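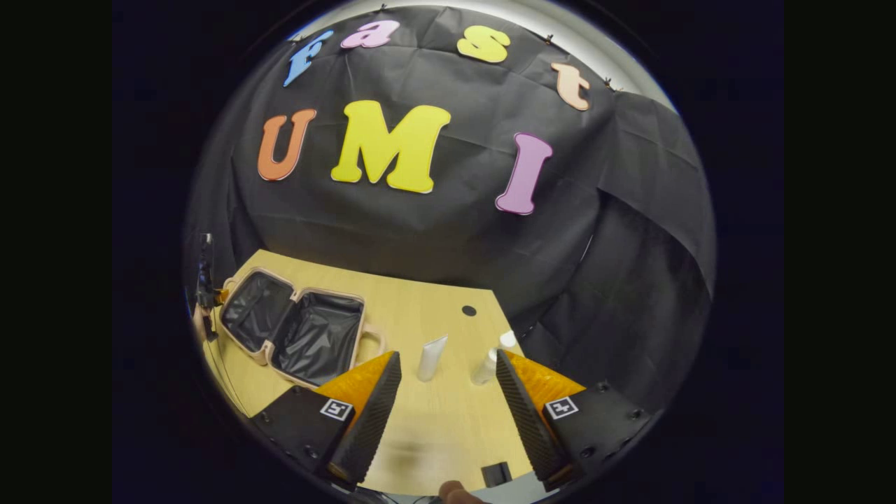

Ticket 267: tenant portal logs people out when they upload a file
Opened by Lerato Gumede, Mon 19 October
Status: closed

Tenants at Lambrakis who attach a photo to a storage claim get sent back to the login page, and the claim is lost. Small files go through. Anything over 2,000 KB fails. I tested with the picture at the top, the vanity case standing open on the wooden table with the foam letters behind it, and got the login page every time. The same picture saved at a smaller size uploaded fine. Chrome and Firefox behave the same way.

Padmavathi Salian: Can you try it on the office network and then on your phone with wifi off? Please send the time of each attempt.

Lerato Gumede: Same result on both. 9:14 on the office network, 9:21 on the phone.

Padmavathi Salian: Found both in the proxy log. The upload is rejected for size, and the portal treats any rejected request as an expired session. So there are two faults. The size limit was reset when the proxy was updated in September. I put it back to 30 MB and restarted the service.

Lerato Gumede: Full-size file now uploads in 3 seconds. I stayed logged in and the claim saved. Thumbnail shows on the claim page too.

Despina Onu: Two tenants still had the error after the restart. Both were fine once they closed the tab and logged in again.

Padmavathi Salian: Closing this one. The wrong redirect has its own ticket, assigned to Fatemeh Nazari. Until it is fixed, files over the limit will still land on the login page.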